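I have been putting off the thread drawer for most of a year, and September is when I run out of excuses, because that's when the heavy coats come out and somebody discovers a button hanging by one strand. So I finally pulled the whole drawer out and carried it to the table. It took two evenings. I'm going to grumble about it at some length.

Let me start with the advice, since the advice is what got me annoyed. If you search for how to store sewing thread you will be told, over and over, that thread goes bad. Throw out anything older than a few years. Throw out anything from an unknown source. Throw out anything on a wooden spool, or better, put the spool in a glass jar and look at it. Then buy the new thread, in the matching case, with the little foam slots. I notice that a lot of the people telling me this have a link to the case.

I have thread from my aunt that was old when I was in school. Some of it is terrible, I agree. You pull it between your hands and it parts like wet paper towel. But some of it, right next to the terrible stuff, same age as far as anybody can tell, same drawer, is perfectly fine and I've hemmed pants with it that are still hemmed. Age alone doesn't tell you much. What tells you is pulling on it. So that was the first evening: sitting there snapping thread.

My test isn't scientific. I unwind the first couple of turns and cut them off, because the outside layer gets the light and the dust and I don't think it's fair to judge the rest by it. Then I take a length about as long as my forearm, wrap an end around each hand and pull steadily. If it goes with no effort at all, it's out. If it fights back and digs into my fingers a bit, it stays. If I can't decide, I do it again from further in. Cheap polyester passes nearly every time. Old cotton is a lottery.

By the end of that evening I had 14 spools for the trash, and I felt fairly good about it until Gangadharan Gowda, who has the apartment below mine and repairs backpacks and tents for half the building, came up to return my seam ripper and went straight into the discard pile with both hands. He wanted it for basting. "You only need it to hold for an afternoon," he said. I said that thread that breaks when you look at it won't hold for an afternoon. He took six of them anyway. We'll see. I've been asked to report back and I expect to be right.

The second evening was the tangle. Every drawer like this has one. Mine had black thread, mostly, with lighter bits running through it, and one stretch of clear nylon that had wrapped itself around everything else out of spite. I hate clear nylon thread. I bought it years ago for a curtain hem, on the promise that it was invisible, and it is invisible right up to the moment you need to find the end of it. It's stiff, it remembers the shape of the spool forever, and it pokes out of the finished seam and scratches you.

People say tangles are relaxing if you have the right attitude. I had tea and the radio and what I consider a reasonable attitude, and it still wasn't relaxing. I gave it 40 minutes.
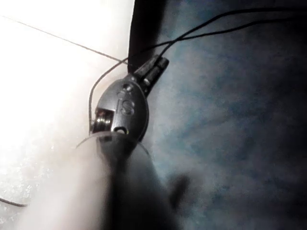
What I can say is that pulling makes it worse, and everybody knows that, and everybody pulls. The only thing that has ever worked for me is loosening the lump from the outside, puffing it up until it's mostly air, and then following one strand backward without tugging on the end. Black on black is the worst for this. I put a sheet of white printer paper underneath and that helped more than any of the clever tricks I've read, including the one with baby powder, which just gives you a powdered tangle.

After the 40 minutes I did what I should have done at the start and asked what the thread was worth. A spool of black all-purpose costs less than a sandwich. I got the longest pieces out, wound them on a scrap of cardboard, and cut the rest up. I did feel wasteful for about a minute. My aunt would have sat there until midnight and got all of it. She also kept bread bags, so I don't treat her as the final word.

Now, the case. I did buy one, two years ago, before I'd gotten suspicious of the whole subject. It's the Stemmont one, with the pegs and the clear lid, and I know plenty of people love it. My complaint is that the pegs are spaced for one size of spool, and I don't own one size of spool. The fat ones lean on the thin ones. The tall ones keep the lid from latching, so you tip it and the whole lot slides to one end with the tails all mixing together. It does look nice on a shelf if you never open it.

Thenmozhi Varma, who taught the evening mending class I took at the old Nambiar hardware building, kept all of hers in a shoebox, spools lying flat, with the tail of each one caught in its own notch or stuck down with a bit of tape. At the time I thought that was just a habit left over from having no space. But I never saw her hunt for an end, and I've spent a good chunk of my adult life hunting for ends. The container doesn't matter very much. The tails do. Any spool with its tail secured will behave itself in a cookie tin, and any spool with its tail loose will make trouble in a forty-dollar case.

So that's the system now, if it deserves the word. Everything is in two shallow cardboard boxes, one for darks and one for everything else. Tails are tucked in the notch if there's a notch. If there isn't, they get a little strip of the paper tape that peels off without leaving gum. I tried those stretchy silicone bands that hug the spool, and they do hold, but they're a nuisance to get off with one hand while the other hand is holding a sleeve together, which is when I tend to need thread.

I didn't sort by color beyond that. I've seen the rainbow drawers. They last until the first time you're in a hurry.

Bobbins are another matter and I haven't solved them. Mine had 4 or 5 different threads wound on top of each other in some cases, because at some point I clearly thought I was saving bobbins. I wasn't. You get to the bottom of the navy and hit a layer of orange in the middle of a seam. I've stripped the worst ones and left the rest for another night. If somebody has a way of keeping a bobbin with the spool it belongs to that doesn't involve buying a bag of plastic clips, I'd be glad to hear it. The clips I had from Fivmont snapped at the neck, most of them within a few months, and I found the broken halves in the bottom of the drawer along with a thimble I'd already replaced.

Also in the bottom of the drawer:

- needles, loose, which is a stupid way to keep needles
- a packet of snaps with the tops and no bottoms
- beeswax, very dirty, still works
- a card of hooks and eyes from the Skellarside flea market that I don't remember wanting
- pale thread, no spool, origin unknown, kept anyway

On the beeswax: this is one of the old-fashioned recommendations that I came to doubting and have stopped doubting. For hand sewing, run the thread over the wax a couple of times and it knots up less. I did one coat button with and one without, same thread, and the waxed one gave me no trouble while the other one looped around itself on the third pass. That's a sample of two buttons, so take it for what it is. I wouldn't put waxed thread through the machine. People do and say it's fine, and then they ask why there's gunk in their tension discs.

I'm less convinced about cutting thread at an angle to make it easier to thread. I've tried it fresh off sharp scissors, I've tried it with the dull ones, and the sharp scissors make all the difference while the angle makes none that I can see. Cut a shorter length, too. I know it means rethreading more often. A long strand catches on every single thing on the table, the scissors, the corner of the box, your own elbow, and then you're back in the tangle business.

The coats are done, by the way, or three of them are. The brown one needs a new lining in the pocket and I've decided it can go another winter with a hole in it as long as I remember not to put my keys on that side. I found a quarter and a bus ticket down in the hem, so it's at least keeping things safe.

I'll do the bobbins next, and I'll let you know about Gangadharan's basting. He hasn't mentioned it since, and I saw him on the stairs this morning.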